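Gilteo releases Erna 4, a keyboard-first form engine for public service software

Monday, February 21, 2022

Gilteo today released version 4 of Erna, its form rendering engine for government and utility software. The release replaces the layout model used since version 2, adds a full keyboard navigation layer and changes how validation messages are presented to people using screen readers.

Erna reads a form definition and produces the on-screen fields, labels, help text and error messages. Earlier versions left the order of keyboard focus to the host application. In practice this meant that two departments using the same definition could end up with different tab orders, and that conditional fields were sometimes skipped. Version 4 calculates focus order from the definition itself and recalculates it whenever a conditional section opens or closes.

Validation has also been reworked. Messages are now attached to the field they concern and are announced once, when the user leaves the field. A summary at the top of the page lists any remaining errors and links to each one. The wording of the 115 standard messages has been rewritten in plain language, with Australian English as the default. Agencies can override any message without rebuilding the form.

The new components were tested by Bennani, a usability consultancy, with 370 participants who completed a licence renewal, a change of address and a fee waiver application. Each session was recorded with the participant's consent. The median time to complete the fee waiver form fell from 731 seconds in version 3 to 600 seconds in version 4. Times for the other two forms did not change significantly. Bennani's report notes that participants using magnification above 200 per cent still had difficulty with the date picker, and Gilteo has kept the plain text date field as the default for that reason.

Definitions written for version 3 will load in version 4 without changes, with one exception – nested repeating groups must now carry a unique identifier. A command line tool supplied with the release finds the affected groups and can add identifiers automatically. Definitions written for version 2 need to be converted to version 3 first.
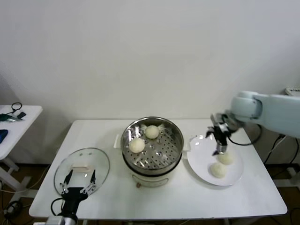
According to Anas Abou Zeid, the conditional sections were the hardest part of the work. He said the team tried three methods of moving focus when a section closed, and settled on returning it to the question that controlled the section, as participants found it easiest to pick up where they had left off. The other two methods remain in the code as options but are switched off by default.

Fuvurero, the hosted version of Erna, will move to the new engine in May. Customers on the hosted service can preview their forms in a separate workspace before then. Version 3 will continue to receive security fixes for 12 months after the hosted service has moved.

Erna 4 is available to licensed customers through the Gilteo customer portal. Release notes, the conversion tool and the full colour contrast tables are included in the download.

Media enquiries: Gilteo communications office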